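Last updated: November 13, 2018
Print this page | E-mail this page

Hendero migration: progress report, second period
Prepared for Rhonda MacPherson, Programme Office, Dovemberg
Prepared by Mervin Zacharias, Integration Team

1. Position at the end of the period

The move of the order approval processes from the old workflow server to Hendero is on the revised plan agreed in May. Of the 1,004 process definitions in the inventory, 337 have been converted, deployed to the acceptance environment and signed off by the process owners. The remainder are either waiting for owner review or depend on the human task forms described in section 3. No definition has yet been moved to production.

Spending is within the approved budget. The underspend reported last time has been taken up by the second database licence.

2. Conversion tool

The conversion tool reads the exported process archive, rewrites the service references and produces a Hendero project that can be built from the command line. Three faults were corrected in this period.

The first concerned namespaces. Where two processes in the same archive imported different versions of one schema, the tool kept only the version it read last. The build passed, and the error appeared at run time as an empty payload in the first assignment step. The tool now keeps both versions and renames the folder of the older one.

The second was in timer events. Durations written with a fraction of a day were rounded down, so that a half-day escalation fired at once. Durations are now carried across as text and checked against the source.

The third was a memory problem on large archives. The Vovstead archive could not be converted in one run with the default heap. The tool now handles one composite at a time and writes its log to disk as it goes. The run is slower but it finishes.

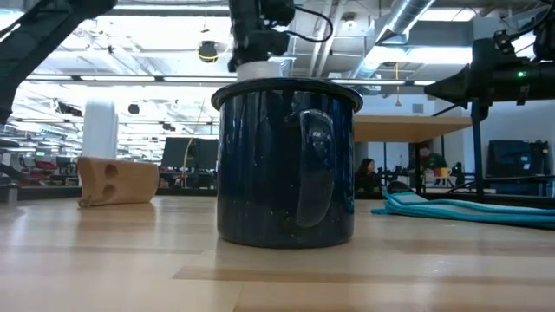 Enamel mug beneath a gripper, with a second arm to the right.

3. Human task forms

Task forms remain the slowest part of the work. The old forms bind directly to the data control generated by the workflow server, and there is no equivalent in Hendero. Each form has to be rebuilt against a service interface, and the page fragments can be reused only where they contain no expressions that refer to the task payload by position.

We have written a small binding layer, Ahn, which exposes the payload under the attribute names used in the old forms. With Ahn in place, most read-only forms open unchanged. Forms with editable tables do not. The table component asks for a row key that the payload does not carry, and adding a row raises a null pointer error in the iterator. A generated key held in the session has been tried and works for one user at a time, but it fails when a task is released and claimed by somebody else. The present proposal is to store the key with the task — this needs one extra column and a change to the purge script.

4. Performance

A load test was run on the acceptance environment with around 3,000 open task instances. The worklist query was the only item outside the agreed limits. The cause was a missing index on the assignee table, which the installation script creates only when the schema is new. Our schema was upgraded in place. The index has been added by hand and the step is now in the installation notes. A repeat test with the same data was within limits.

Connection pool settings were left at their defaults for both tests. They will be reviewed once the production hardware is available, as the acceptance servers have 8 cores each and the production figures will differ.

5. Open issues

Instances in flight. There is no supported way to move a running instance between the two servers. The plan is to let existing instances finish on the old server and start new ones on Hendero. Vovstead has a small group of contract approvals that can stay open for more than a year. A decision is needed on whether these are closed and re-entered.

Single sign-on. The identity store returns group names in mixed case and Hendero compares them exactly. A mapping file is in use on acceptance — it is maintained by hand and is not suitable for production.

Audit trail. The old audit tables will be kept read-only. The reporting view that joins old and new records has been drafted but not tested with attachments.

6. Work planned for the next period

Complete the row key change in Ahn and retest the editable forms. Continue owner reviews, taking the purchasing processes first. Replace the group mapping file with a lookup in the login module. Rehearse the production cut-over once, including the return to the old server.

7. Decisions requested

Approval is requested for the extra column described in section 3, as it alters a schema covered by the change freeze. We also ask the Programme Office to confirm who will decide on the Vovstead contract approvals.

Print this page | E-mail this page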